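Serving tray

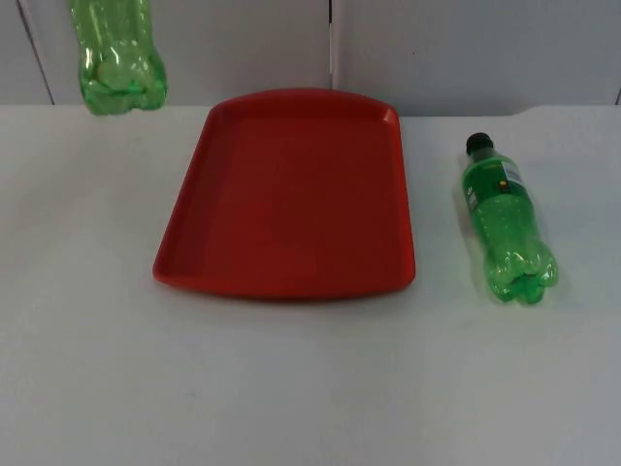

A shallow red serving tray with a raised rim, and two green plastic bottles.

A serving tray is a flat or shallow carrier with a raised edge, used to move food, drinks and small items from one place to another. It differs from a baking tray, which is meant for the oven, and from a platter, from which food is served directly, although shops use all three words loosely and the difference is often one of labelling.

Form

Most household trays are rectangular with rounded corners. The rim keeps items from sliding off and gives the hands something to hold. In many plastic trays it flares outward, which is usually said to help with stacking. Whether it also makes a tray easier to carry, as sellers like to claim, is less certain.

Tall, narrow items are the weak point of any tray. A full soft-drink bottle has a high centre of gravity and a small lobed base, and a shallow rim does little to stop it tipping. An empty one is lighter and tips more easily still - laid on its side, it may roll.

Claims and criticism

Makers often describe plastic trays as "non-slip" or "unbreakable". Neither word has a settled meaning in household use. In a May newsletter the kitchenware seller Clisia said its trays would carry 10 kilograms, but did not say for how long, or whether the tray was held at both ends. The writer Fouzia Ghauri has called such figures "a number looking for a test".

The belief that red trays make people eat less is repeated widely in home magazines. Usman Magsi, reviewing the claim for the Soomro household guide, found three articles that made it and two that gave no source at all.

Care

Plastic trays are normally washed by hand in warm water. Advice on dishwashers varies, and the marking on the underside is a better guide than the packaging.

See also: Platter; Tea tray; Plastic bottle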